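Fri 4 October

Third day of wiping trials and I trust the thing less than I did on Monday. The arm lost its grip in the middle of a pass again, kept going through the whole path with nothing in its fingers, and reported the cycle as complete. Run 601 in the log. Green light, no warning, a neat little row that says OK.

The Gollmont people say the grip check only happens at pickup. After that the program takes it on faith. I asked what would happen if the fingers were pressed a bit lower with no foam between them and the stone, and got a long answer about force limits that I wrote down and still don't believe. The limit in the settings is 79, and it was 79 when we scratched the first slab too.

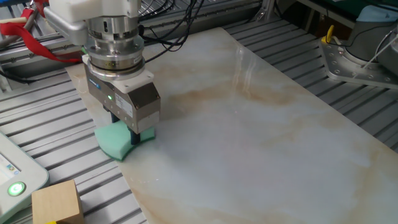 So I went back through the morning by hand, at slow speed, with my thumb near the stop. It let go of the sponge 11 times. Most of those were on the turn at the end of a stroke, where the foam drags and twists. A person would feel that and squeeze harder. The gripper holds whatever width it was told to hold and that's the end of its interest.

Rajput wants the demo moved up to December and keeps quoting the 2,000 clean cycles from the Elstead site. Clean according to what? If their log works like ours, it would have called today a good day. I asked for video and was sent a chart.

I've written it up as a safety matter — not just a quality one — and I expect an argument. My request is small: check the grip during the stroke, and stop if it changes. Flilbridge says that's a software update and it's "on the list." I have seen the list. It's over a page long and we're near the bottom.

Until then, no unattended runs. I taped a note to the cabinet and took the key home with me, and it's on the kitchen table next to this notebook. Need to call about the replacement slab in the morning, if they pick up on a Saturday.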